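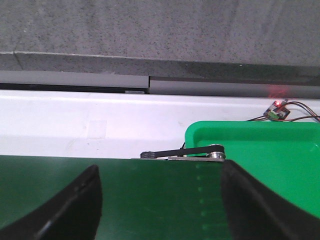

I have finally finished the scarf I started in March, a plain one in Patell wool, seven balls at 34 stitches a row. The colour gave me the most trouble. I wanted a dark green like a conveyor belt, with one line of small, evenly spaced lighter green marks running down it like a row of stitches. The first green I bought was far too bright – more lime than anything.

It came out longer than planned. I have 300 grams left over, so a hat is next.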